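Brornurik Forum > Hand Tools > Storage

Thread 2411: Bit roll closure, ties or elastic?
Started Sun 15 October

haugen_bench
I keep my driver bits in a black fabric roll with blue binding. The flaps fold inward over the bit loops. I am deciding how to close it for transport. Current candidate is a pair of long cloth ties. Both views are on the white bench.

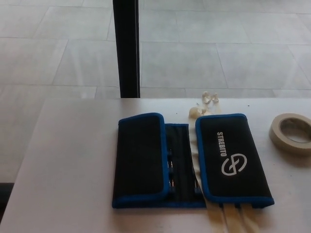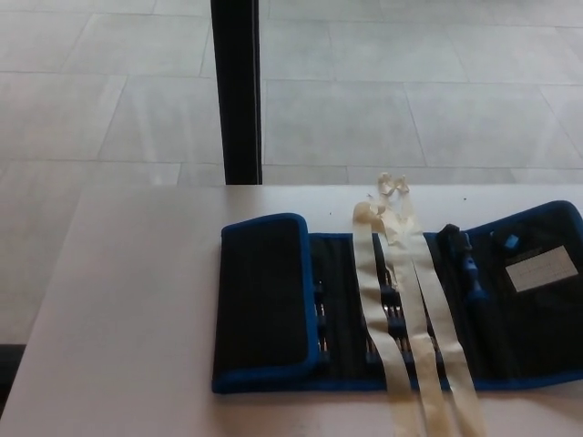 Reply 1 - sasar
Ties are fine. Cut them to 60 cm and hem the ends. Keep them outside the roll when you close it, or they will snag on the bits.

Reply 2 - vudero_fit
Disagree. A knot takes two hands and works loose in a van. One wide elastic band holds better and costs less.

Reply 3 - sasar
Elastic loses tension. Mine was slack by February. Cloth does not have that problem.

Reply 4 - vudero_fit
Then replace the band. It is a consumable.

Reply 5 - haugen_bench
The driver handle is the thickest item, so closing force is uneven with either method. I will try the ties first - square knot, placed away from the handle.

Reply 6 - sasar
Move the handle to an end slot and roll from that end.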